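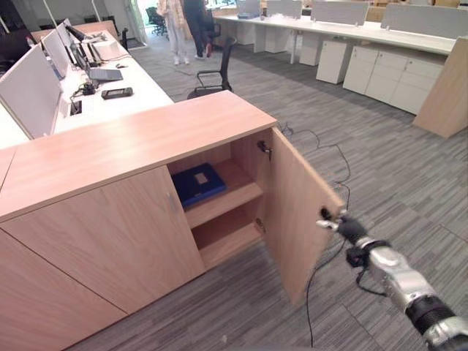

Tanum hand kit from Girwood, trial month: worth keeping?

Forum index > Arms, hands and grippers > Product talk

Our shop has the Tanum on a paid trial and I have to tell my boss yes or no in January. The trial costs 1061 dollars, credited if you buy. Girwood sells it as a hand for "everyday office tasks," so we've been giving it everyday office tasks: open a cabinet, take out a binder, put the binder somewhere. An intern could do it, but the intern has started asking for school credit.

The good: setup is easy. Mounting plate fit our arm, the cable is long enough, and the software found the hand on the first try, which I have never experienced with anything, including a printer.

The bad: cabinet doors. Door latches and small metal handles are where most of my month went. The stock grasp set has a "handle" grasp that was clearly tuned on something big and friendly, like a refrigerator. On a small pull the fingers close a little too high and you get a very expensive pat on the door. I wrote my own approach in the end, and it took me 6 evenings.

Also the manual. Page 11 tells you to see page 11.

Anyone kept theirs past the trial? I'm mostly after wear and support, since I can find the disappointing parts on my own.

– gasketcase
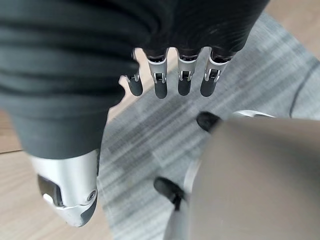

Posted by: slowservo
Joined the hand people: against advice
2025-12-16

Kept ours. I'd buy it again, with a sigh.

Put a sleeve on it. Dark fabric over the palm and finger bases, tips left bare, same idea as you see on half the hands out there. It won't help you grip anything. It keeps lint and carpet fuzz out of the knuckles, and if your robot goes anywhere near a rug you will have carpet fuzz in the knuckles. Ours picked up enough to knit a smaller sleeve.

Two warnings. Fabric bunches at the base of the thumb and can limit how far it opens, so run the full range with the sleeve on before you trust any saved pose. And Girwood's warranty form asks if the hand was "covered or modified." I wrote "dressed." They haven't replied.

Wear: pads on the fingertips go first. We changed the thumb pad at 500 grasps because it had gone shiny. The others are still original.

– slowservo

Reply from torquewrenched

I'll be the grump. Why is anyone paying for five digits to move a binder? The Lekota two-jaw does this. It has one opinion and it's usually right. You pinch the spine and pull. No pose library, no sleeve, no wardrobe budget.

Every hand review on this board goes the same way. Week one, "look at it go." Week four, a post about knuckles.

Reply from gasketcase

We own a Lekota! It's fine until the binder is lying flat on top of the cabinet. Then there's no spine sticking up to pinch, and a two-jaw has to go hunting for an edge. With the Tanum I can have it hang over the front a little, fingers on top, one underneath, and it's a pretty normal grab. What I haven't solved is sag. A full binder wants to tip toward the hand as soon as more of it is off the cabinet than on.
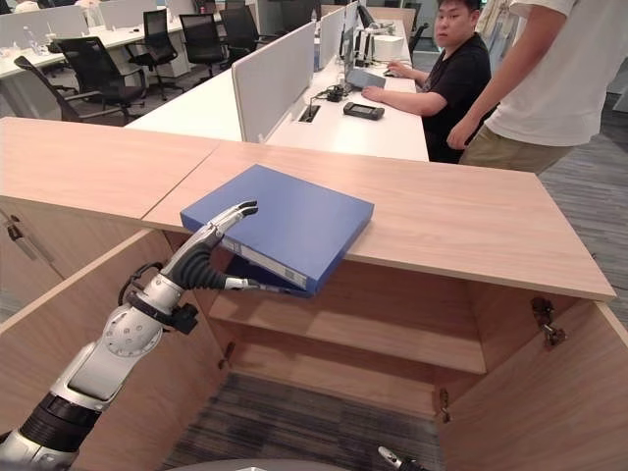 Anathi Visser wrote:

Sag is a wrist setting more than a finger setting, at least it was for me. The default wrist compliance on the Tanum is very soft. Stiffen pitch only, leave the other two alone, and close on the binder before you start the pull. If you do both at once the top fingers slide and the lower one does all the holding. Also, torquewrenched, I ran a Lekota for a long time and I liked it, but I ended up building little ramps for everything I wanted it to pick up. At some point the ramps were the product.

Reply from torquewrenched

I have no ramps. I have one wedge. It's a good wedge.

Reply from gasketcase

Pitch only did help, thank you. Still a bit of droop with the fat binders, but it no longer looks like it's bowing to me.

Next question, for anyone who has paid for the Tulotov add-on. Girwood's sales guy brings it up in every email. It's the service where you send them clips and they send back tuned grasps for your objects. Is it good, or is it a person in a room guessing?

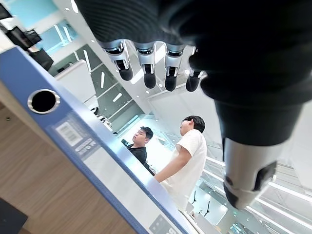
Reply from slowservo

Tulotov is decent and slow. We sent clips of our stock and got grasps back that mostly worked, plus one for a stapler we don't own. What they care about is what your objects look like up close, so film the side the hand will meet. For binders that means the spine. If yours are the kind with the metal-ringed finger hole, ask for a grasp that uses the hole, because they won't offer it. And tell them if there's a barcode label on the spine that has to stay readable, or you'll get a thumb parked right on top of it. We got the thumb. I would skip the add-on until you've worn out the stock set, and it sounds like you're well on your way.

Reply from torquewrenched

So the service tells you to hook a finger in the finger hole. Put there, by the binder people, for fingers.

Reply from slowservo

Yes. It was on the invoice as "custom."

Reply from Anathi Visser

I disagree on skipping it. If gasketcase is billing those evenings to anyone, the add-on is cheaper. The waiting is annoying though.

Reply from gasketcase

The evenings were unbilled, which my boss considers their best feature. Leaning toward keeping the hand, no add-on, sleeve yes. Does anyone have a sleeve pattern, or am I buying a glove and some scissors?

Reply from slowservo

Glove and scissors. Get two gloves.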